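Can a robot lay the table yet?
Putting a lemon on a plate is harder than it sounds, and far more fun to watch
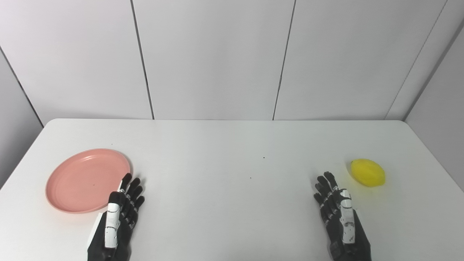

The long road to a tidy kitchen

A pink plate, a yellow lemon, two black hands with white thumbs. As kitchens go it's a bare one, but I could happily have stayed in the Slanina workshop all afternoon. The job is one any toddler can manage: get the fruit onto the dish. A toddler, though, arrives with skin that feels everything, and a machine has to be taught how hard to squeeze.

"People ask me when it'll do the ironing," laughs Tahmineh Ghorbani, who runs the trials. "I tell them to come and see it with a lemon first."

So I did! Over the month of September her team logged 776 attempts at the plate job, and 174 of those went wrong. Most were dropped or nudged away before the fingers closed. A round thing on a smooth table loves to roll.

What a good day looks like

Adel Hajji, who used to pack orders in a warehouse in Sostmont, is the one I'd listen to on shop floors. He thinks sorting and packing will come well before housework, as a packing bench stays the same from one shift to the next (my kitchen certainly doesn't). On a good run the hands now need 30 seconds for a single pick and place. He'd do it in three, he says, with a cup of tea in the other hand.

And yet I came away thrilled. Watch the fingers close on something soft and let go of it gently, and you start looking at your own washing-up quite differently. Mugs are next on the list, then cutlery. Forks, Ghorbani tells me, are horrible.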